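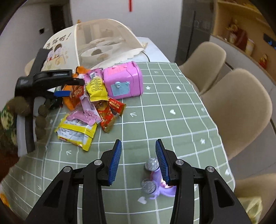 Subject: Re: Handheld gripper kit – comments requested before the trial period ends

To all members of the list,

The Holtberg laboratory thanks the coordinating office for its message, which is quoted here in part:

> Rimen has offered member laboratories the Wanda handheld gripper kit on loan for 35 days. Members who have received a kit are asked to report on handling, finger pads and support, and to state whether they would favor a joint purchase. Replies should reach the list before the end of July.

Our laboratory received two kits and used them for tabletop collection in furnished homes. Our comments are as follows.

Handling. The tool was comfortable for sessions of some 20 minutes. Beyond that, operators reported strain in the wrist, and we now schedule a pause between sessions. The written guide does not mention rest periods and should do so.

Finger pads. The ridged blue pads held small toys and similar light items well. Thin wrappers and flat discs lying directly on cloth were more difficult, as the pads tended to gather the fabric along with the item. We would welcome a narrower pad as an option. Spare pads are sold only as part of a full service set – this seems wasteful, and we ask the office to raise the matter with Rimen.

Camera view. The wide lens keeps both fingers and most of the table in sight. Straight lines bend noticeably toward the edges, and groups that rely on the outer part of the view should plan for correction. The calibration sheet supplied with the kit was adequate for our purposes.

Support. Of our 19 questions to the supplier, all but one received a reply. The open question concerns the warranty on the jaw screws.

On this basis Holtberg would favor a joint purchase, provided that pads can be ordered separately. We have not compared the kit with the one offered by Kikuchi and would be glad to hear from members who have.

With regards,
Holtberg laboratory, equipment office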